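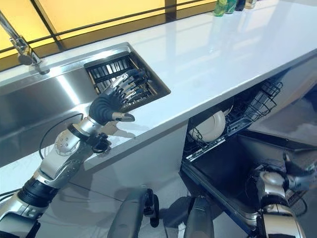
Cabin Safety > Rafts and Flotation

The raft that doesn't need opening, and the man who would like to open it

September
By our equipment correspondent

The service manager at Zulludano has a loading door he likes to keep up, even with the wind coming in off the ramp, and he talks over the noise of it. He has been repacking life rafts for business jets and small charter aircraft for most of his working life. I went to see him about the Menon, the new raft from Studaven, which comes sealed in a vacuum bag and is sold with a promise that many flight departments will want to believe: longer between openings, less money spent, same raft at the end of it.

"I'd like to believe it too," he said. "I've got nothing against a bag. I've got something against a bag being used as an argument."

The argument goes like this. A raft in a plain fabric valise breathes. Damp gets in, the folds rub, the coating ages, and so the thing goes to a shop at regular intervals to be unpacked, inflated, looked over and packed again. Seal it and you slow all of that down. Studaven's brochure leans on this hard. It also says each skipped visit saves the owner 800 dollars, a figure that appears in large type with no footnote.

I asked him whether the number was fair.

"For what? Shipping's not in it, I can tell you that. The loaner isn't in it. If they mean the labor, then maybe, at somebody's shop. It isn't my price list." He thought about it some more. "And you don't save it. You pay it later, with whatever else went wrong in the meantime."

It would be easy to write him off as a man defending his bench. A shop that repacks rafts earns its living from rafts being repacked, and I put that to him early. He didn't seem offended.

"Sure. Put that in. But Studaven sells rafts, so put that in as well."

His case rests on what he finds when he opens things. Zulludano keeps a log of every raft that comes through, and he let me read the last one from end to end: 242 rafts, with the findings written in the same square handwriting. Most of the entries are dull. A battery past its date, a flashlight that wouldn't light, a repair clamp missing from the kit. The ones he wanted me to read were the nine where the inflation valve or the cylinder fitting had a fault that would have mattered on the water. Seven of those rafts, he said, had been in perfectly dry storage.

"Damp had nothing to do with them. One had a firing cable routed wrong from the last pack. It would have sat there wrong in a vacuum bag just as well as in a valise. Better, even. It would have been beautifully preserved."

I should say that nine faults in one shop's log don't prove anything about the Menon. None of those rafts was a Menon. They were of mixed ages and makes, several of them the older Stoltis model that half the charter trade still carries, and some had been through other hands before they reached his. When I said so he agreed faster than I expected, and then asked what Studaven had to set against them. I told him what I had been sent, a summary of a test in which sealed packs were kept in a warm chamber for 800 hours and then inflated. All of them inflated.

"Eight hundred hours is what, a month and a bit?"

It is. The summary says the heat stands in for years of ordinary storage, and there is a respectable method for that kind of sum. What the summary doesn't give is the temperature, the number of packs, or whether anybody sat on them, dropped them, or slid them under a divan and kicked them back in after every cleaning. A raft in a warm chamber has an easy life compared to one on an airplane. I asked Studaven for the full report and was sent the brochure again. 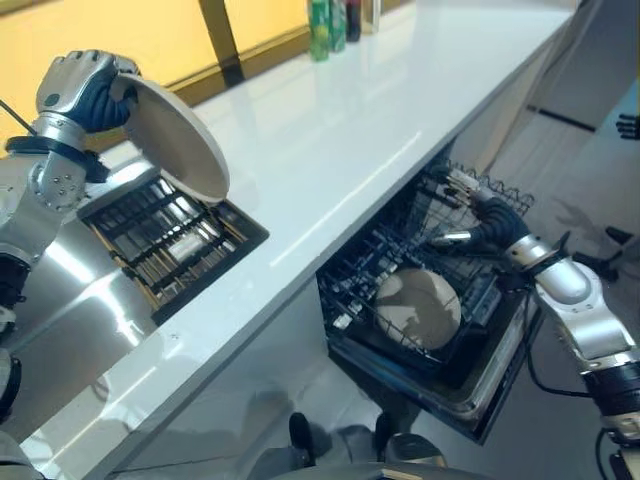
Seams are where he and the brochure disagree most. Studaven describes a clear window in the Menon's outer bag that lets the owner check the pack without breaking the seal, and he has little patience for it, because what it shows is the top fold, lying flat. A seam that has started to lift looks fine when you view it flat. He wants it in his hands, turned until the light runs along it. It's much the same with dishes: hold a round cream plate by the rim, tipped nearly on edge over a shiny white counter, and you get a gray shadow on the underside and a fair idea of how true the thing is, while the same plate lying in a stack tells you it is a plate. "You need the angle," he said. "A window gives you one angle and it's the wrong one."

He does like some of it. The bag itself is good, he says, tougher than he had guessed from the photographs, and the pack comes out smaller, which matters in a cabin where the raft competes with the luggage. He likes the indicator that changes color if the vacuum is lost. He would like it more if the manual said plainly what to do when it changes an hour before departure. The copy I have says to "contact an approved facility." It doesn't say whether you may fly.

Would he put one on his own airplane, if he had an airplane?

"I'd put one on and open it when I'd open any other. Then I'd have a nice small raft that somebody had looked at."

That rather spoils the sales pitch. If you open it on the old schedule you pay for a new bag each time, and the Menon becomes the more expensive choice. He knows this. He also admits that opening a raft is itself a chance to do harm, and that the misrouted cable in his log was put there by a technician, during exactly the kind of visit he is asking owners to keep paying for. Fewer openings would mean fewer of those. Neither he nor Studaven could tell me how the two risks compare, and I don't think either has tried very hard to find out.

I asked what would change his mind. He wanted rafts pulled off working aircraft at the end of the long interval, opened by a shop with no stake in the result, and every finding published, dull ones included. He wanted the cylinder weighed and the firing head checked by hand in the meantime, bag or no bag, and he thought the bag could be redesigned so that this was possible without cutting it.

"They could do that. It's a flap," he said. "Ask them about the flap."

I did. Studaven says access to the firing head is under review for a later version of the Menon, and that it has no date to give.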